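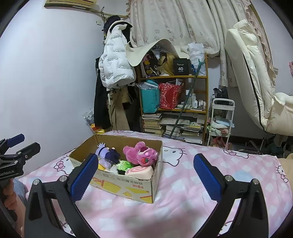
Llevo desde mayo con la idea de montar un pequeño taller de electrónica y ya he cometido los errores suficientes como para escribir algo sobre ello. El producto se llama Kombo y es un sensor de humedad para trasteros y garajes. Mide, guarda los datos y avisa al móvil si el aire pasa de cierto umbral. Poco más.

El primer prototipo lo hice con una placa de desarrollo y una caja impresa. Funcionaba bien en mi mesa. El segundo ya llevaba placa propia, encargada a Brarner, y ahí empezaron los retrasos. Mandé los archivos con un conector girado y no me di cuenta hasta que tuve las placas en la mano. Eran 36 unidades y hubo que desoldar el conector en todas.

Bakari Owino, con quien compartí piso en la universidad y que ahora trabaja en montaje industrial, me revisó el diseño una tarde. Su lista de correcciones tenía siete puntos. El más caro de arreglar era la antena, que estaba demasiado cerca de la batería. El más tonto, que no había dejado sitio para meter el destornillador.

Presupuestos

Pedí precio a dos talleres. Korby me pasó una oferta de 202 euros por preparar la línea, aparte de los componentes. Tratgate no cobraba la preparación, pero exigía un pedido mínimo que no puedo pagar ahora mismo. Me quedé con Korby. Si alguien está en la misma situación, que pida siempre el desglose por escrito — en mi caso el envío y las pruebas venían fuera del precio y tuve que preguntar dos veces.
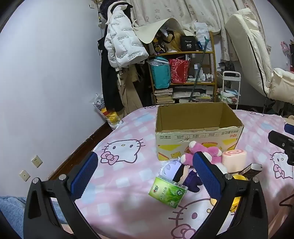

Peluches, pañuelos y una caja de cartón sobre la colcha de Hello Kitty.

Certificación

Es la parte que más pereza me daba y la que más tiempo me está llevando. El módulo de radio que uso ya viene certificado, pero eso no cubre el aparato completo. Hay que preparar la documentación técnica, hacer ensayos y guardar los informes. Yo lo había dejado para el final y fue mala idea, porque cambiar la carcasa a estas alturas me obliga a repetir una parte.

Dong-geon Ra, que lleva años vendiendo pequeños aparatos de medida, me recomendó congelar el diseño antes de ir al laboratorio y apuntar en una libreta todas las mejoras que se me ocurrieran para la versión siguiente. Ya tengo cuatro páginas.

De momento el firmware está casi cerrado. Falta arreglar un fallo al recuperar la conexión después de un corte de luz y decidir si el botón de reinicio va por fuera o por dentro de la carcasa. Me inclino por dentro. La semana que viene mando los archivos nuevos a Korby, con el conector bien puesto.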